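示教数据采集(机器人学习)

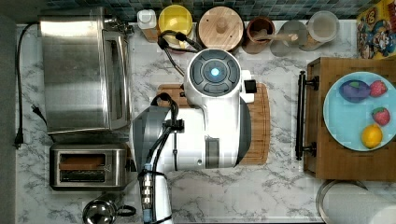 示教数据采集,又称演示采集,指在机器人学习中由人员操纵机械臂完成指定任务,并同步记录图像、关节状态与控制指令,以形成可供策略模型训练的样本集合的过程。所得样本称为“示教轨迹”或“片段”。该方法主要用于模仿学习,也用于离线强化学习的初始数据准备以及视觉—语言—动作模型的微调。

与人工编写运动程序相比,示教采集不要求事先给出任务的解析模型,但对样本的一致性、覆盖范围和时间对齐精度要求较高。家庭环境操作,尤其是厨房台面操作,是该方法常见的应用领域之一。

术语

“片段”(episode)指从起始姿态到终止条件之间的一次完整记录。“步”(step)指片段内一个采样周期对应的观测与动作。“布景”指任务开始前台面物品的种类与摆放方式。“重置”指片段结束后将物品恢复到下一布景所需状态的操作,通常由人工完成。中文文献中“示教”“演示”“示范”三词混用,工业机器人领域的“示教”原指通过示教器逐点记录位姿,含义较窄,阅读早期资料时应加以区分。

采集方式

一、拖动示教。操作人员直接握持机械臂末端或连杆,引导其完成动作,控制器工作于重力补偿模式。设备要求低,力觉反馈直接,但人员的手和前臂容易进入相机视野,使训练图像与部署时的图像产生分布差异。部分实验室采用先拖动后回放的办法,在回放阶段重新采集图像;对于液体、软物等状态不可精确复现的对象,回放结果往往与原轨迹不符。

二、主从遥操作。操作人员移动主臂,从臂按关节角或末端位姿映射跟随。主从同构时映射简单,异构时需求解逆运动学,并处理奇异位形与关节限位。该方式下人员可位于工作区之外。

三、手持控制器或空间鼠标。以增量形式给出末端速度或位姿,适合动作幅度较小的任务。旋转自由度的控制较难掌握,新操作人员的轨迹中常见停顿和往复修正。

四、无机器人采集。人员手持装有相机的夹爪完成任务,事后由视觉惯性里程计恢复轨迹。采集速度较快,但轨迹未必落在目标机械臂的可达空间内,需在入库前进行运动学筛选。

布景设计

厨房类任务的布景一般包含固定物与可变物两类。固定物包括台面、墙砖和位置不变的电器;可变物包括餐具、食材、托盘与容器。固定物在全部片段中保持位置不变时,模型容易将其用作定位参照,一旦部署环境中电器移位,成功率即明显下降。因此较完整的采集方案会在批次之间移动烤箱、水壶等大件,并记录移动前后的位置。

表面反射是另一项影响因素。不锈钢外壳会映出机械臂自身的运动,大理石纹台面上的灰色纹理可能与浅色物体的边缘混淆。常用处理方式是变换照明方向,并保留一部分反光明显的片段,不做剔除。透明玻璃罐的深度测量误差较大,依赖深度图的方案应单独标注含此类物体的片段。

背景物品是否清空,各机构做法不一。清空背景可降低训练难度,保留背景则更接近实际使用条件。Zukora 数据规范采用折中办法,规定每项任务的片段中须有一部分在保留日常杂物的台面上完成,但杂物不得进入机械臂的扫掠体积。

记录内容

一个片段通常包含下列数据流:

- 一路或多路彩色图像,常见机位为俯视、侧视和腕部;
- 各关节角度与角速度;
- 末端位姿及夹爪开度;
- 操作人员发出的控制指令;
- 任务的自然语言描述;
- 片段结果标记(成功、失败、中止)。

控制指令与实测状态须分别保存。以实测状态代替指令作为动作标签时,模型学到的是经过控制器滞后的结果,接触类任务中由指令与实测之差产生的接触力信息也随之丢失。

各数据流的采样频率不同,入库时需重采样到统一时间轴。图像时间戳应取曝光时刻,不宜取主机接收时刻。多机位系统若无硬件同步信号,可在每批开始时拍摄闪光标记,用于估计各相机之间的固定延迟;该方法不能校正采集过程中的时钟漂移。

俯视机位的遮挡

俯视机位覆盖范围大,安装位置远离操作人员,是台面任务中使用较多的主机位。其缺点在于机械臂本体处于相机与台面之间,砧板等居中放置的物体容易被臂身大面积遮挡。外置线缆沿臂身走线时,弯曲的线缆段也会进入图像,且形状随姿态变化。

补偿措施有三类:增设腕部相机;将主要操作对象放在臂身投影以外的一侧;在起始姿态中令臂身退出工作区,先拍摄一帧完整布景作为参考观测。第三类措施只对静态布景有效。

流程

以 Cevska 台面整理任务集为例,其采集流程分为布景、预检、试录、正式录制、重置和复核6个阶段。每名操作人员在正式录制前须完成试录,试录片段不入库。任务集按单项任务500个片段编制,每个片段由2名复核人员独立标注结果,标注不一致时由任务负责人裁定。

项目技术说明由 Darmawan Lubis 执笔。该说明要求操作人员在抓取前不作无意义的悬停,理由是行为克隆模型对静止步特别敏感:当相同观测同时对应“等待”与“运动”两种动作时,模型在部署中可能长时间停滞。说明同时允许保留抓取失败后的重新尝试,并要求将重试段的起止步号写入元数据。

质量控制

常规检查项目包括丢帧率、时间戳单调性、关节角跳变、夹爪状态与图像是否相符,以及语言描述与实际动作是否一致。前三项可由程序完成,后两项仍以人工抽检为主。

失败片段的处理存在分歧。一种做法是全部删除;另一种做法是保留并标记,用于训练结果判别器或价值函数。Hepburn 格式为此设有独立的结果字段,读取程序默认只返回成功片段。早期版本将“中止”与“失败”合并存储,该版本数据在用于判别器训练前需要重新标注。

操作人员之间的风格差异也属于质量控制范围。同一任务可由左侧或右侧接近目标,混合两种策略会使动作分布呈多峰形态。采用均方误差损失的确定性策略会输出两峰之间的平均动作,导致与物体碰撞;扩散策略和基于离散动作标记的策略受此影响较小。

安全

协作型机械臂在示教模式下仍须设定速度和力矩上限。厨房布景中应断开未参与任务的加热电器电源,并将电源线固定在工作区之外。含刀具或热液的任务一般以替代物完成,替代物的质量和摩擦特性应记入布景说明。急停按钮须位于操作人员不移动脚步即可触及的位置。

局限

示教数据的质量上限受操作人员水平约束。遥操作缺少触觉反馈时,插接、拧盖等任务的轨迹普遍慢于人手直接操作。不同机械臂之间的数据迁移尚无统一方法,动作空间、相机标定和夹爪几何的差异均需在训练前处理。Lulby 转换工具可将关节空间轨迹转写为末端位姿增量,但不处理图像中机械臂外观的差异。

参见:模仿学习;行为克隆;遥操作;手眼标定;数据集聚合

分类:机器人学习 | 数据采集方法 | 人机交互 | 含有待补充章节的条目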